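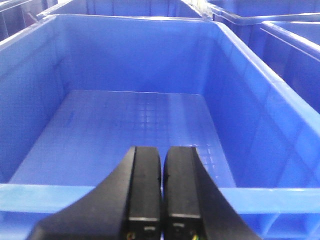

One of you wrote to me after the last class asking why we spend so much time on reorder points when "the software just tells you when to buy." Fair question! I used to think the same, back when I was running the stockroom at Duvham, and then one April we ran out of jar lids with 3365 jars sitting there waiting for them.

So, reorder points again. The software takes your daily use, multiplies it by the supplier's lead time and adds your safety stock. Say we use 367 lids a day and Preditz needs 2 days to deliver. You'd need 734 lids just to get through the wait, and if we keep 877 as safety stock, the reorder point is 1611. Easy enough (please do it on paper once anyway).

My trouble was the lead time. I'd typed it in when we signed up with Preditz and never looked at it again, and by spring they'd gotten a lot slower. The program kept using my old number.

For next class, read the Warraich case and work out the reorder point twice, once with the quoted lead time and once with the slowest delivery in the table. Bring a calculator, I only have one spare.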